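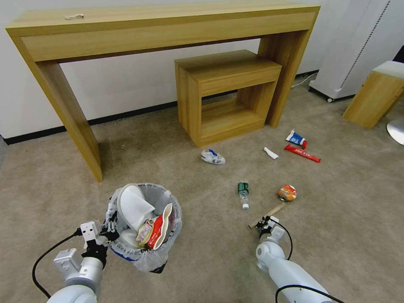

The console table was the first thing Touran Bakhtiari bought for the flat, and for a long time it was the only thing. It was delivered flat in February, before the bed, and she ate her dinners standing at it.

She had wanted something long. The wall is plain and white and there is a lot of it, and the small tables she tried first looked lost there. This one came from Requena, a maker that does a short list of furniture in pale wood and changes it very little from one year to the next. It has a thick top, a deep apron and a slab at each end for legs. There are no drawers. She says she would fill them.

"I know what I'm like with a drawer," she says. "Batteries, takeaway menus, keys for a house I left years ago. If it's on top I have to look at it."

The question with any console table is what to do with the space below. Most people leave it alone for a few months and then shoes begin to gather. Others buy baskets. Bakhtiari moved in a nightstand that was no longer wanted in the bedroom, a small cabinet with a shallow drawer and an open cubby, and pushed it under the table a little to the right of the middle. The two are in the same light oak finish, and they get on well enough that visitors take them for a set. They were bought four years apart, and the nightstand is a Wuvitz, second-hand.

It does give her one drawer after all. It holds stamps, a tape measure and the spare fuses, and when it won't close something has to go.

Putting one piece of furniture under another is an old trick in small homes and a cheap one, but the measuring matters. An apron hangs lower than people expect, and it is the gap beneath it that counts, not the height of the top. Measure from the carpet, with the tape pressed down into the pile. Leave enough room to get a hand in above the smaller piece, or you will never dust it. An open-fronted piece also suits this better than a solid one. If you can see the wall through it the corner stays light, and you can tell when the floor behind needs cleaning.

The floor is where the trouble lies. A low-pile carpet in beige is forgiving about most things, including the marks left by heavy furniture, but it hides nothing that lands on it. A scrap of paper that would pass unseen on a patterned rug can be spotted from the doorway. Bakhtiari picks up by hand before she vacuums, going from the wall outwards, and she does the top of the table first so that whatever falls from it gets picked up in the same round. Small curls of plastic and bag ties are the ones to watch for. They go up the hose and lodge in the bend, and clearing a blocked hose takes longer than the whole of the picking up.

She does it at 2 in the afternoon on the days she works from home, when she wants to be away from the screen. It isn't a big job. Left for a week it becomes one.

The black baseboard was there when she moved in. She had planned to paint it white, got as far as buying the paint, and then left it. Against a white wall it gives a clean line to set furniture by, and it doesn't show scuffs from the vacuum head. Dust is another matter - it shows up grey along the top edge, and she runs a dry cloth along it once a month.

Cords are harder. White ones are nearly invisible up a white wall and very plain across a black strip. Hers runs along the floor by the baseboard to the tall white appliance in the corner, and she has stopped trying to hide it. Keeping it close to the wall is enough, as long as it isn't trapped under a leg. An appliance on casters is worth having on carpet, she adds, if only because you can roll it out to clean and roll it back.

Beside it is a wooden cube stool with a white top, the newest thing in the corner, from Rerau. It gets used as a seat when there are too many guests and as a step when the light bulb goes. The wood is a close match for the table, which she puts down to luck.

She has been asked more than once what she plans to hang above the table. A mirror from Lavum was tried and went back. For now the wall is staying as it is.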